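# About Us

Hello, and welcome to the Brundell kitchen! I'm Seidu Ackah, I run the place, and I've been told that an About page ought to be short. I had a go at short. It came out sounding like a bank, so you're getting the long one. 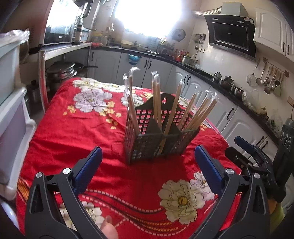

We're a small cooking school in Wikville, up the hill from the Alvarado building, and we teach ordinary people to cook ordinary dinners. Noodles, rice, soups, stews, dumplings, a bit of frying, a lot of chopping. Classes are small because the kitchen is a house kind of kitchen, and I like it that way. I've taught in the big stainless places with the long benches and the headset microphone, and people would go home and say "well, I can't do that in mine." Here you cook with cupboards at your knees and a kettle in the way, same as at home.

## How it got started

I grew up in a family that cooked for whoever was in the house, which was usually more people than chairs. My aunt did the teaching. She'd hand you a knife and an onion and go off to talk to somebody, and when she came back you'd either learned something or you hadn't. I'm a little more hands-on than that.

For years I worked in an office in Clutton doing shipping paperwork, and on the side I cooked lunch for people on my floor. One of them asked if I'd teach her the peanut soup. Then her sister wanted to come, and her sister's neighbor, and by the following June I had 10 people signed up and nowhere to put them. So I rented this place, painted the cabinets white (two coats, then a third after the first chip), put black handles on, and opened the door.

The name comes from the street we were on first, Brundell Lane. We moved after the first year and kept it, partly because I'd paid for the aprons.

## The table

If you've never been here, the table is what you'll get to know first. It sits in the middle of the kitchen and everything happens on it or next to it. We fold dumplings there, we eat there, people fill in their forms there and then somebody puts a bowl down on the forms.

The red tablecloth with the big peonies has its own fan club. I bought it as a stopgap! I was looking for something plain, a gray or an oatmeal, something that said "serious school," and the shop had nothing in the right size except this one with great big white and lavender flowers all over it. I took it home in a bad mood. Then the first class walked in and every single person said something nice about it, and I haven't looked for a gray one again.

Then there's the chopstick caddy. It's a dark brown plastic utensil caddy with square holes all over it, a divider, and a handle you can get your fingers through, and it lives in the middle of the table as far as I'm concerned. It's crammed. The chopsticks lean out every which way and plenty of them are still in their plastic sleeves. I've had students offer to organize it for me, and I've let a few try – it lasts until lunch.

I like having chopsticks out where people can grab them, and I don't just mean for eating. I cook with them. I turn dumplings with them, beat eggs, loosen noodles, taste sauce. If you come to the beginners' class, I'll put a pair in your hand in the first five minutes, and if you've never used them we'll start on something forgiving, like a chunk of carrot. Forks are in the drawer and you're welcome to one any time.

## Around the kitchen

The counter is black and runs around the back and the side, and it's where the actual cooking gets done. The range hood is the most expensive thing I own after the car. The first hood we had sounded like a truck and moved no air whatsoever, and during the chili oil class we all ended up coughing in the yard, so I saved up for a proper one with a duct.

Next to it there's the rail with the ladles, spoons and the mesh strainer. House rule: if it came off the rail, it goes back on the rail. I don't care which hook. I've seen kitchens with outlines drawn on the wall for each tool and I admire those people, but I'm not one of them.

The red kettle stays on the counter. We have other pots and kettles sitting with it, all small, and they get used for sauces and for tea and for melting whatever needs melting. The red one is the one students reach for, every time. I think it's just easier to spot when your hands are full.

The stockpots and frying pans are stacked down low where you can lift them without climbing on anything. I used to keep the heavy ones up high. I'm five foot six and I'll leave it there.

And we have a good window. I'd have taken this kitchen for the window alone, I think. Morning classes get the best of it, and you can see what color your onions really are, which matters more than people expect. The clock on the back wall is for timing rice and for telling me to stop talking.

## What we teach

The classes change with the season and with what I feel like eating, but these come around again and again:

- **First Dinners.** For people who can make toast. Four evenings, one pot of something each time, and a proper talk about knives.
- **Noodles and Broth.** Our busiest one. We make the broth from scratch and you take a jar home.
- **Dumpling Afternoon.** Loud, floury, runs late. Bring a container, and then bring a second container.
- **My Aunt's Soups.** Peanut, light soup, palm nut when I can get good cream of palm. Spicy unless you speak up.
- **Cooking for One.** Smaller pans, fewer leftovers, and what to do with the other half of the cabbage.

Most classes are $38 a person and that covers the food, the apron while you're here, and as much tea as you want. The four-evening course is $157 for the whole thing. If that's hard to manage right now, write and tell me so and we'll sort something out. I don't need the story.

Kids are welcome at Dumpling Afternoon with a grown-up. They're usually better at the pleats than the grown-ups are, and they know it.

## Who we are

Mostly me! I teach nearly all of the classes, answer the email, buy the vegetables and argue with the dishwasher repair line. In the busy months I have two helpers, both of them former students, and they do the prep and the washing up and quietly fix my measurements before anyone writes them down.

My mother comes in now and then. She's 70 and she doesn't work here, but she'll walk around the table looking into everybody's bowl, and if she says "hm" you should add salt.

## How we like to do things

I've never liked the kind of class where the teacher cooks and you watch. You'll do the cooking here. You'll burn something at some point, and we'll open the window and start again, and there's always extra garlic.

We eat together at the end, at the table, with whatever came out. I was shy about this part when we started. I thought people would want to pack up and get home. But it's the bit they write to me about afterward – the sitting down, with the flowers and the chopsticks and somebody's slightly lopsided dumplings going around. A pair of sisters who met another student here now have dinner at each other's houses every month, and I get sent the menus. I'm still waiting on an invitation (you know who you are).

We clean up as a group too. It goes fast. Someone washes, someone dries, someone stands there holding a lid and asking where it lives, and that person is often me.

## Before you come

Wear shoes with closed toes and sleeves you can push up. Tie back long hair. Tell me about allergies when you book and then tell me again when you arrive, because I'd much rather hear it twice. We use peanuts, sesame, soy, egg, wheat and shellfish in this kitchen, all of them a lot, so if yours is a severe allergy please call first and we'll talk about whether it's a good idea.

Parking is on the street and it's fine except when there's something on at the Alvarado building. Come in by the side door. The front one sticks, and you'll stand there knocking while we're all in the kitchen with the hood on.

If you'd like to book, or ask about a private class, or you have a spare jar lid that fits a wide-mouth jar, send us a note through the contact page. I read everything, usually at night with a cup of tea, and I'll get back to you the next day or the one after that.

– Seidu

*Page last updated 12 November 2024. Prices are good through the winter.*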